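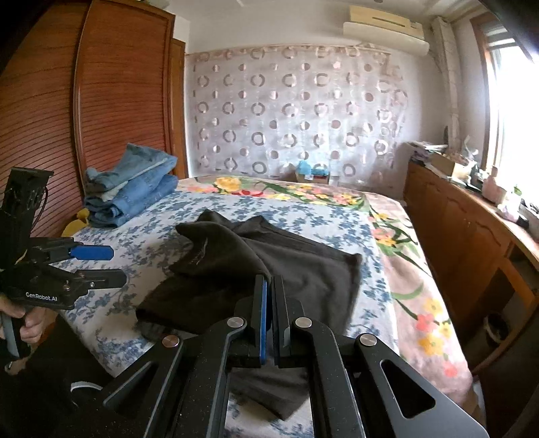 J'avais promis de vous raconter ma visite à Brurneck, alors voilà, avec un peu de retard (l'été est passé par là !). Pour ceux qui ne connaissent pas, Brurneck est une grande maison de trois étages, tout au bout de la ligne de tram, où mangent ensemble des gens qui d'ordinaire ne se croisent jamais. On y ouvre les portes au public une fois par an, en juin, et j'avais raté les deux éditions précédentes.

Je suis arrivée trop tôt, évidemment. Une dame épluchait des carottes dans le couloir et m'a tendu un couteau sans me demander mon nom. J'ai donc commencé ma visite par les carottes, et c'est comme ça que j'ai fait la connaissance de Shabani Kinyua, qui coupait les oignons en face de moi et pleurait à chaudes larmes en racontant des blagues. Il a dormi dehors pendant deux hivers. Il habite maintenant une chambre au dernier étage et il s'occupe des achats, une tâche qu'il prend très au sérieux – j'ai eu droit à un exposé complet sur le prix des lentilles.

La visite proprement dite était menée par Ditte Thoroddsen, une grande femme qui parle très vite et marche encore plus vite. Elle nous a montré la salle à manger, la buanderie, le petit bureau où l'on aide les gens à remplir leurs papiers. J'ai noté quelques chiffres au vol : 3 135 repas servis l'an dernier, 789 heures passées au bureau des papiers, 171 personnes inscrites. Un monsieur en veste claire a demandé comment on vérifiait que les gens qui viennent manger en ont vraiment besoin. Ditte l'a regardé un moment et lui a répondu : « Ils ont faim à midi, comme vous. » J'ai failli applaudir !

Ce qui m'a frappée, c'est la façon de placer les convives. On tire un numéro à l'entrée et on s'assoit où le numéro le dit, visiteurs compris. Je me suis retrouvée entre un ancien batelier presque aveugle et une étudiante qui vient surtout pour la compagnie. Le batelier m'a décrit toutes les écluses du canal dans l'ordre, puis m'a demandé de lui lire le menu, puis s'est moqué de mon accent. Je n'avais pas autant ri depuis des mois. J'ai pensé à certains dîners de mon ancien travail, avec les places réservées selon le grade et le directeur qu'il fallait laisser parler jusqu'au fromage...

Tout n'est pas rose pour autant. La commune parle de vendre le bâtiment, et le quartier de Zedside, juste derrière, se remplit d'appartements que personne à ma table ne pourrait louer. Deux habitants de la maison ont déjà reçu des courriers assez secs au sujet du bruit (du bruit ! à midi et demi !). Shabani hausse les épaules. Moi, ça me met en colère, et je l'ai écrit à mon élu, qui n'a pas encore répondu.

Au dessert il y avait une compote de rhubarbe beaucoup trop acide, dont j'ai repris quand même. Ensuite vaisselle, à douze dans une cuisine prévue pour quatre, et quelqu'un chantait faux près de l'évier.

Si vous voulez y aller, le repas du midi est ouvert à tous, on donne ce qu'on peut dans la boîte près de la porte. Prenez le tram jusqu'au terminus, puis la rue qui monte à gauche. Moi j'y retourne à l'automne, le batelier m'a promis la suite des écluses.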